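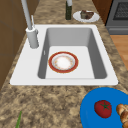 Monday, entry opened 9:40. The Borkdale kitchen set is now the fixed benchmark for the plate retrieval study, and all policy variants will be scored on it until further notice. The purpose of this week's work is to determine whether randomizing object poses at reset improves retrieval more than randomizing surface textures. The target in the layout used for this entry is the plate with the red-orange rim on the floor of the basin. The tomato, the bottle and the plate with the piece of cake or brownie are distractors and are to remain in the layout under both conditions.

Method. Both policies were trained from the same 646 demonstrations, collected in simulation by T. Balaskas. Policy A received pose randomization only. Policy B received texture randomization only. Each was evaluated over 40 episodes with matched seeds. An episode counts as a success when the plate is above the rim of the sink and held for 3 seconds.

Result. Policy A succeeded in 31 episodes and Policy B in 22. Most failures under B were contacts with the basin wall during descent. Policy A failed mainly at the grasp itself, with the plate tipping once one edge was lifted. In 4 episodes the Liapis planner returned no path; these were scored as failures for both policies and not rerun.

Š. Halás notes that the friction value for the plate was carried over from the Zelport set and has not been checked against a measured one. The tipping may depend on it. Until the value is confirmed, the figures above should not be quoted outside the group.

To do: repeat A at two lower friction values; store the seeds with the Clavo logs; ask Theano whether the demonstrations include any regrasps.

Last updated: Monday, 4:15 p.m.
2 comments | 0 shares
Notebook | Protocols | Datasets | Contact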